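Keeping my old computer for one more winter

I write this blog on a desktop computer which I bought used when I moved to Osness. Last September it began to be very loud, and every evening my neighbor could hear it through the wall. My first thought was to buy a new one. Then I looked at the prices and I had a second thought.

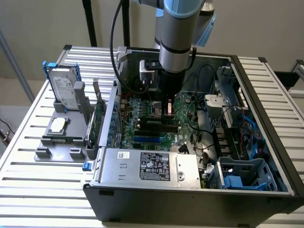

Ruba Aoun wrote under my last post that I should stop complaining and clean the dust out first, with the power cord pulled and a soft brush. She did this with hers and kept it four more years. I answered that I was afraid to break something, and she answered that everybody is afraid the first time.

So I read for two evenings. The shop on Bunditz street sells memory for old machines, and they asked 18 for a used piece, when a new computer would cost me 400. I also learned that one should touch bare metal before touching the parts — my grandmother would say the same about door handles in winter.
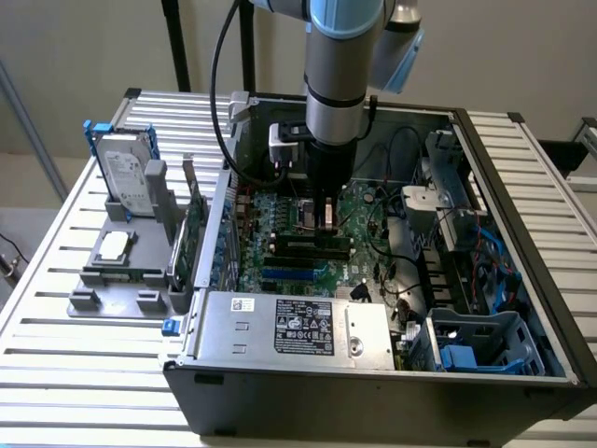
The cleaning took me 31 minutes, and most of this time I was looking for one screw under the sofa. I put the new memory in the wrong way first. It does not go in the wrong way, so no harm was done, only to my pride.
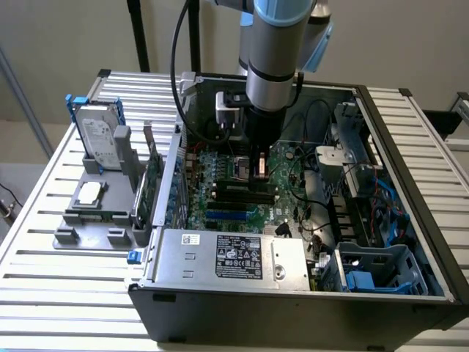

After that I wrote on a paper what I really use the computer for: letters, photos of my sister's children, this blog, and a chess game which I always lose. For such things I do not need anything faster. The money I did not spend is in an envelope — I would like to use it for a train ticket to Stodness in spring, if Zaid Hattar still has a free room.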